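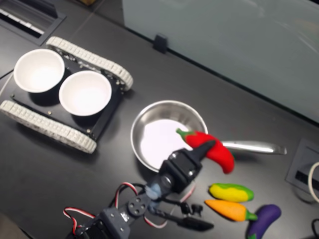
Tabletop arm and tracked carrier bundle, budget notes for buyers. Prices are per station, one arm and one chassis, before shipping. We sell it under the Hovland name, the carrier is Plandex, and the two ship in separate boxes. The carrier's flat top plate takes bowls, two white ones side by side fit, and leftover holes in the plate let you bolt on your own tray later. Get the arm first if money is tight. The carrier can wait for the next budget year, the arm can't wait for the carrier.

Home | Stations | Arms | Carriers | Spares | Quote

Last updated Tuesday, June 18, 2019

What you pay for

Arm with two-finger gripper, servo driven, $1,031. Power supply in the box. Carrier with white tracks, $226. Charger is extra, always has been, sorry. Play food set, $20, toy carrot, chili pepper, eggplant and so on. Buy two sets. Pieces wander off and the small ones roll.

Cookware is not included and we don't plan to stock it. A stainless pan from any kitchen store will do. Same for bowls. Before you buy, measure your gripper opening against whatever you want it to pick up, handles especially. We get more returns over that than over anything electrical.

Table

Flat, heavy, dark if you have the choice. Folding tables wobble and you'll blame the servos. Cable grommets in the top are worth paying for, one on each side if the furniture people will cut them. A desk with grommets already in it costs less than having holes cut afterwards, we've paid for both. Clip-on divider panels are fine, screw-on is better if two stations sit back to back.

Leave space past the pan for the parts waiting their turn. Buyers plan for the arm and the pan and forget that the food has to sit somewhere. Then it all ends up under the elbow.

Shiny pans

Polished steel throws light back up at everything. Looks great in a brochure, less great if you run vision on it. If you're budgeting for cameras too, put some money toward diffused lighting before going up a camera size. Pieter Coppens in our demo room did it in the other order and ended up buying both. Up close, a curved surface can go from near white to dark gray in one view, with the toy food sitting in between. A matte pan fixes part of it. So does moving the lamp.
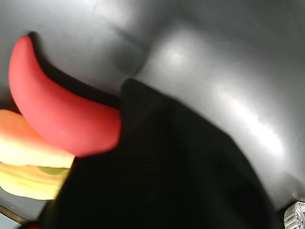
Gripper fingers

Fingers are the part you'll replace. Put a spare pair on the first order, they ship free with the arm and don't when ordered alone. Black only for now. Soft food pieces mark less than hard ones but they drag more, so open wide and come in from the side. Don't press straight down on a piece, you load the wrist servo and it gets noisy.

Spare servos: one per arm is plenty for a classroom. Two if it runs daily. Horns and brackets are sold as a bag. Check which way round your horn is mounted before you order, there are two hole patterns and they do not swap. Older Stundotlow arms use a diffrent bracket, ask first.

Wiring

Leave slack at the lower joints. Tight servo wire is the number one support call. Loops are ok, loops that reach the carrier tracks are not. Tie them back.

Planning a room

First station takes longest, figure an afternoon with the manual. The rest go quicker. For more than one, order everything in one go so the firmware matches. Schools on a February order deadline, get the quote in before the break, our desk backs up badly after that. Kumiko Sugiyama does the school quotes and can split an order over two invoices if your office needs it.

Deposit is $100 per station, comes off the final bill. Refundable until we pack. After packing, not.

Not covered

Chipped table edges. Stripped screws on the top plate (hand tight, please, no drill). Anything cooked. The arm is not for real heat or real food and the warrenty says so.

Stock

Arm: in stock. Carrier: in stock. Finger pairs: low, more coming. Food sets: in stock. Gollanis adapter plate: back ordered, no date, we'll email if you're on the list. Orders with the plate on them are held until it comes in unless you tick split shipment.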